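Section 7. Recording two-handed demonstrations with the Urrego bench

Before you begin this section you should have finished the arm calibration and the glove pairing, and both arms should be parked in their rest pose with the motors off. If any of that is still outstanding, please go back and do it first. It is much less trouble to repeat a calibration now than to find a crooked wrist halfway through a long afternoon of recording.

The method we use is called Stedier, and the idea behind it is a fairly simple one. Most people who teach a robot with two hands record the whole job from start to finish, over and over. Stedier asks you to record the approach and the contact as two separate parts, with a short pause between them, and the training program then learns how to join them up. In our own trials Mercedes Inga recorded 300 demonstrations the ordinary way and 300 with the pause, using the same objects and the same bench, and the policy trained on the paused set was noticeably steadier when the hands had to work close together. It was no better at long reaches across the table, and we would rather you knew that before you spent your time on it.

7.1 Laying out the bench

1. Clear the tabletop and wipe it down. Small marks that won't come off are nothing to worry about, but loose crumbs and bits of tape should go.

2. Choose two objects for the session. They should differ in height, so that one hand has to work upright and the other from over the top.

3. Set the objects down between the hands, with a little bare table between them. A gap you could slide a finger through is plenty.

4. Check that each hand can reach its own object with the elbow still bent. An arm that is nearly straight will shake, and the shake goes into the recording.

Caution: Keep your own hands off the table from the moment the motors come on. If an object needs straightening, press the pause pedal and wait for the lamp on the control box to go amber before you reach in.
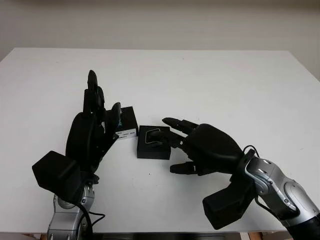 Choosing the contact pose is the part of the job that new operators find hardest, so do take your time over it. The contact pose is the position in which you want the hands to be when the pause ends, and the program treats it as the hinge between your two recordings. What you are looking for is a pose where each hand has one clear point of business and the other fingers are out of the way. With a low case in the middle of the table, for instance, the right hand can come in palm down with the index finger stretched out towards the left and another finger dipping on to the top of the case, while the left hand keeps its fingers pointing upwards beside the box that stands further back. The two hands are then turned quite differently, and that difference is helpful to the training, as long as you keep to it from one demonstration to the next.

7.2 Recording the approach

1. Open the Enier recorder and start a new session. Give it a name you will still understand in June.

2. Put on both gloves and hold your hands in the start pose until the two bars on the screen turn green.

3. Press the record pedal once and bring both hands in together. Try to move at the speed you would use to pick up a full cup of tea – going slower than that makes the motion jerky, oddly enough, and the program copies every jerk faithfully.

4. Stop just short of contact and hold still for 2 seconds. You will hear a soft tone when the hold has been accepted.

5. If you don't hear the tone, don't try to rescue the recording. Press the cancel pedal, go back to the start pose and have another go.

Note: The hold is measured at the fingertips as well as at the wrist. A thumb that is still creeping inwards will prevent the tone from sounding even if the arm itself is perfectly steady, and this catches nearly everybody out in their first session. Rest your elbows on the arms of the chair if it helps. 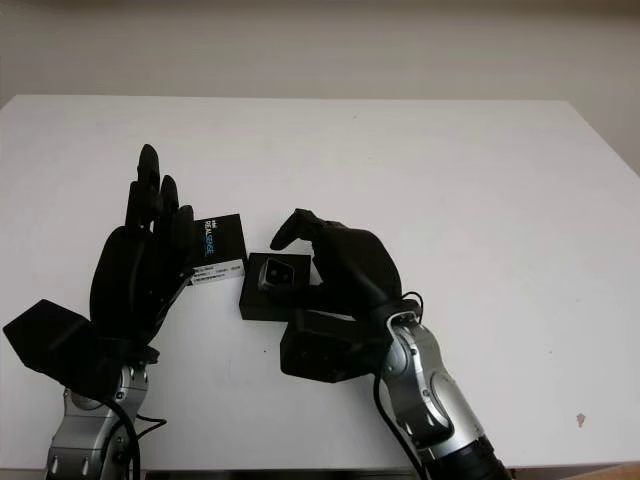 Once the tone has sounded you may go straight on to the contact part without taking the gloves off. There is no hurry about it, and the recorder will wait for you quite happily, but do keep your fingers as they were. If you relax them the hands will relax too, and your second recording will start from somewhere different from where the first one ended.

7.3 Recording the contact

1. Press the record pedal again. The session counter will show the letter C beside the take number, meaning contact.

2. Close the gap slowly with the hand that is to touch first, and let the other follow.

3. Keep the touch light. The force bar on the screen should stay in its lower half throughout.

4. Finish by lifting both hands clear, straight up, and press the pedal to stop.

5. Move the objects a little before the next take. Turn one of them, or widen the gap slightly, and leave everything else alone.

Caution: Don't press on lenses, screens or anything else that scratches. Set the force limit to its lowest value if you are working with cameras or similar equipment.

7.4 Checking the wrist views

The wrist views deserve a look after every batch. The Ferer viewer will play them beside the head view, in step with one another, and you should go through at least a handful of takes at half speed. Look for a cable wandering across the view, a smear on the lens, or a moment when the picture freezes while the other one carries on. A frozen picture nearly always means a loose plug at the wrist. Push it home, restart the recorder and repeat the last batch.
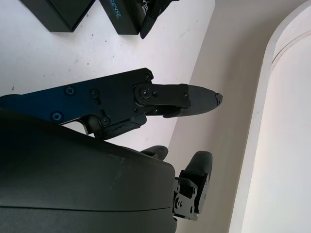
Do I have to throw away a take in which nothing useful can be seen from the wrist?

Keep it, provided the head view is good and the hold tone was accepted. The training program gives less weight to a wrist view that has nothing of the task in it, and in our tests such takes did no harm so long as they were in the minority. Mark them with the letter W in the session notes so that you can find them again later.

7.5 Ending the session

1. Return both hands to the rest pose and wait for the motors to switch off by themselves.

2. Take off the gloves and hang them up by the cuff – folding them damages the sensors in the knuckles.

3. Save the session and let the recorder finish its own check. The approach takes and the contact takes should be listed in matching pairs, and any take without a partner will be shown in grey.

4. Delete the grey takes, or record the missing halves at your next session with the same two objects.

Training on the finished session is covered in Section 8.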